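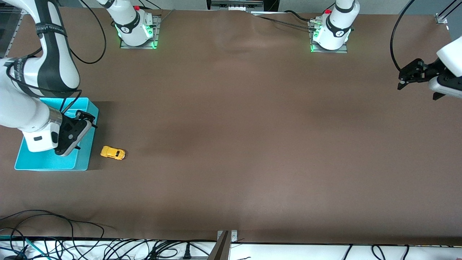

The Case for the Open Tray

Members of the Vuorinen Play Library have been asked to comment on a proposal to replace the open trays in the playroom with lidded, stackable boxes. The proposal was circulated in June and will be decided at the next general meeting. It has been prepared with care, and its concern for floor space is reasonable. This essay argues that it should be declined.

The library holds 1,313 small toys, of which the greater part are vehicles, animals and figures that fit in a child's hand. At present these are kept in 135 shallow trays without covers. Under the proposal, the same toys would be sorted into closed boxes and stacked against the north wall, and families would request a box at the desk.

A tray without a lid asks very little of the person using it. A toy car left on the table beside a bright cyan tray has an obvious place to go, and a child of two can see it. The walls are thin and the inside is flat, so the car may be set down in any direction and will still be put away. A lid adds a second task, and for the youngest children it is the harder of the two. Many will leave the car where it lies and wait for an adult.

Raili Rissanen, who drafted the proposal, writes that lids "teach completion." The point deserves a fair answer. Older children do gain something from fastening a box and returning it to a shelf. Most of our members, however, come with children under four, and at that age the habit worth forming is the simpler one of returning a thing to its container when play has moved on. Fastenings can be taught later, at home or in school.

Color should also be considered. The boxes on offer from Hirix are gray. A yellow car is easily found on a brown table, and a cyan tray is easily found beside it. Gray boxes would depend on printed labels, and labels are of use chiefly to people who can read.

The strongest argument for the change is dust. Open trays collect it, and those on the upper shelves are washed less often than they should be. The present schedule calls for washing every 11 days and is not always kept. This is a fault of the schedule. It could be corrected by washing the upper trays each Wednesday after closing, as Uyên Mạch suggested in her written comments, with no purchase at all.

The cost of the boxes, given in the proposal as $1,911, would consume most of the furnishing allowance. The low table by the window has needed a new covering for two winters, and the Brusen shelving still lacks its back panels. Both should come first.

Members who wish to see a lidded box in use may ask for the sample at the desk. Written comments will be accepted until the agenda is printed.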